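Subject: Re: [grippers] Plusell hand kit, worth having for cloth?
From: Nirnard workshop list member

On the list in April, someone wrote:
> We are looking at the Plusell hand kit for folding work, mostly small
> towels and napkins. The seller says 60 minutes from box to first
> recording. Has anyone here paid for one? Is the Rima mount included,
> or is it extra? We would need 2 sets.

We have had two sets since the spring, bought through Popescu. The price was 604 each before postage. The Rima mount is extra and comes in its own bag, with the wrong length of screw in one of ours. Popescu sent the right ones within the week.

Setting up took us longer than the seller says. The first set took most of a morning, and the second went together in about 60 minutes once we knew the order. The printed sheet leaves out the step where you zero the fingers, so do that before you fit the cover.

For cloth it is usable. Thick hems are easy. Thin fabric lying flat is harder, and you have to come in low at a folded edge and close slowly. We do 20 folds and then check the zero again. The grip is light to squeeze, but the whole thing is heavy at the front, and people here like to swap over at the end of each batch.

The spare finger pack is worth adding to the order. Postage on its own later costs nearly as much as the pack.

Pink cloth on the wooden table, in both:
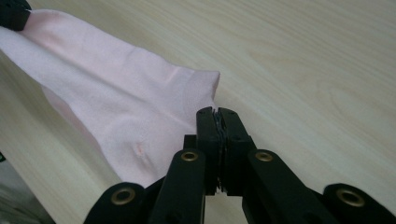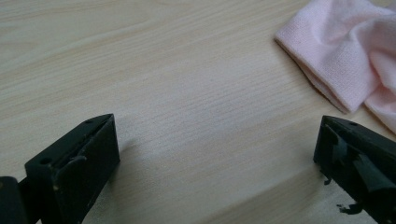

Can the fingers be changed without taking the Rima mount off?

They can. Undo the two screws at the base of each finger, slide it out forwards and leave the mount where it is, then zero again before the next recording.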